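阅读时间：5分钟

Flevik桌布用了三个月：给想在桌上铺一层厚布的人

我是西班牙人，学中文很多年了，写得还是比较慢。如果有的句子读起来有点奇怪，请大家原谅。这篇文章写的是一块桌布，牌子叫Flevik，我在一月买的，价格349元。

先说为什么买。我的桌子是从上一位房客那里接过来的，桌面很硬，也很吵。杯子放下去会响，笔记本电脑放下去也会响，晚上十点以后我每次放东西都很小心，怕影响楼下的邻居。我试过用小的杯垫，可是杯垫总是不在我需要它的地方。后来同事Inmaculada Casado告诉我，她家里铺的是一种像地毯一样的厚布，整张桌子都盖住，她觉得很舒服。我去她家喝过一次茶，摸了一下，回家就开始在网上找。

我比较了两个牌子，Flevik和Wiveck。Wiveck便宜100元，但是只有灰色和米色，而且比较薄，店里的样品我用手指压下去，马上可以感觉到下面的木板。Flevik有我喜欢的蓝绿色，所以我选了Flevik。收到的时候包装很简单，布是卷起来的，没有很深的折痕，我觉得这一点做得好。刚打开有一点新布的味道，在阳台上挂了2天就没有了。

颜色和网页上的照片比，我觉得差别不大。白天看，它偏蓝；晚上开了黄色的灯，它偏绿。我的朋友Ignacio Salcedo坚持说它就是绿色，我们为这个问题讨论了很久，没有结果。

再说每天的使用。我的桌子不只是一张书桌，电脑、背包、做咖啡的东西，都会放在上面，而且常常是同一个时间。以前我回家以后把背包放在椅子上，现在习惯直接扔在桌上，因为布是软的，不用担心拉链刮到桌面。电脑合上以后平放在布上，很稳，推它也不容易滑。我的电脑盖子上本来就有一些小的划痕和手印，这个不能怪桌布。

纸杯和不锈钢的奶泡壶放在上面也没有声音。不过我要说清楚，厚布不是一个完全平的面。如果纸杯是空的，手碰到它旁边的布，它会晃一下。装了咖啡就好一些，但是我还是建议放在离电脑远一点的地方。

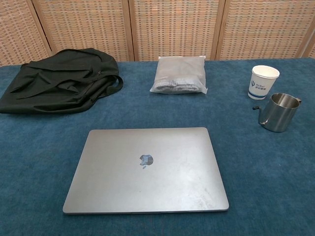
清洁：最麻烦的部分

这一部分我想写得详细一点，我买之前看了很多评论，大部分人都只写颜色好看，很少有人写怎么洗。

第一个问题是灰尘和小的毛。布的表面像地毯，容易留住东西，面包屑掉下去以后，用手扫不干净。我现在的办法是用粘毛的滚筒，每个星期滚一次。吸尘器也可以，但是要换小的吸头，不然会把布吸起来。

第二个问题是牛奶。做咖啡的时候，从奶泡壶里滴出来几滴是很正常的事情。如果马上用湿的毛巾按一按，基本看不出来。注意是按，不是擦，擦了以后那个地方的毛会倒向一边，颜色看起来不一样。有一次我没有看见，第二天早上才发现，已经干了，变成硬硬的一小块。我用温水和一点洗洁精处理，用了两次才干净。

第三个问题是整块洗。说明书写的是手洗，水温不要高，不能用烘干机。我在浴缸里洗过一次，布吸了水以后非常重，一个人拿起来很费力。晾干需要很长时间，那几天我的桌子又变得很吵。没有褪色，水有一点点蓝，我觉得可以接受。洗过以后尺寸没有明显的变化，只是一个角有点卷，压了几本书就平了。

写字不太方便

如果你常常用手写字，这块布可能不适合你。纸直接放在上面，笔尖会陷下去，写钝的铅笔还好，写圆珠笔容易把纸戳破。我练汉字的时候会在下面放一块Arrieta的硬垫板，问题就解决了，但是这也是另外要花的钱。用鼠标也是一样，直接在布上移动，指针会跳，需要鼠标垫。

边的缝线我检查过，到现在没有松开。放电脑的那个位置，毛已经比别的地方平了一点，用手逆着摸可以摸出来，眼睛看不太明显。

客服我联系过一次，问能不能按照我的桌子的尺寸裁。他们回答得很快，说自己裁会散边，不建议。所以下单之前请一定量好桌子，两边留一点垂下来的长度。我的那块两边垂得不一样长，是我自己量错了。

评分和适合的人

我给它8分，满分10分。扣掉的分数，一分是因为清洗太重，一分是因为不能直接写字。

适合：桌面比较硬，怕声音，东西常常随手放的人。

不太适合：家里有猫的人（Inmaculada的猫很喜欢在上面磨爪子，她的那块已经有线头了），还有每天要写很多字的学生。

有人在留言里问Fostarix的同类桌布怎么样。我没有用过，所以不能评价。如果你用过，请写在下面，我也想知道它能不能放进洗衣机。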